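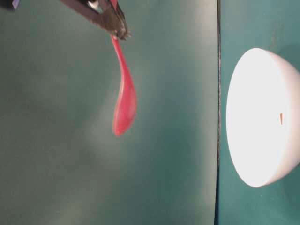 Workshop notebook, glaze and clay room
2020-08-24
2 min read

Monday, so first I emptied the kiln from the weekend. The test tiles with the Rornum frit are better than in May, but the crackle is still too wide on the thick side. I want a fine net and I get big islands. Marcela Havlíček looked at them and thinks the cooling is the cause. I think it is the clay body. We did not agree, so we will test both.

Recipe for batch 46

I kept the base the same as before and changed only the silica, 18 parts in place of the old value. Everything went two times through the fine sieve. The slop was too thick in the morning, so I added water by small cups until it ran from the stick in one line. I forgot to weigh the water, which is a pity. Next time the bucket must stand on the scale from the beginning.

The colour of the dry glaze tells nothing, please do not judge from it.

A crackle glaze is pretty on a dish, but I would still not sell it for food before we have done the stain test. Strong black tea, one night, then wash and look with the lens. Clunwood asked again if their small dishes can be used for sauces. I answered that they must wait.
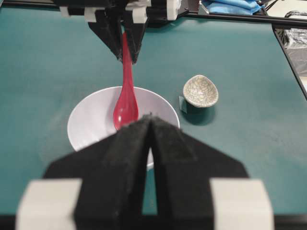

Firing

Programme the same as last time, top 933 degrees, slow at the start. The old Zeman controller showed a different value from the cone again, so I trust the cone. For the second half of the tiles I will leave the lid closed until the next day, as Marcela wants. The first half comes out earlier, on my risk.

Shelf three has a drop of glaze near the back post. I ground it away but the wash must be painted new there. The stilts are also nearly finished, and Zimo sells them only in the large box of 2,000. Maybe we can share one with the school.

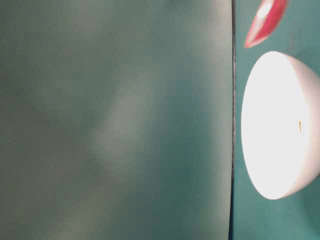 To do

- weigh the water (!)
- paint the kiln wash on shelf three
- cut new tiles from both clay bodies, mark them on the back with oxide
- tea test, write the result here and not on loose paper
- answer Clunwood

Recent entries
Why the white slip peels from the rims
Sieve sizes, a corrected table
Cones against the controller, May firings
Cleaning the pug mill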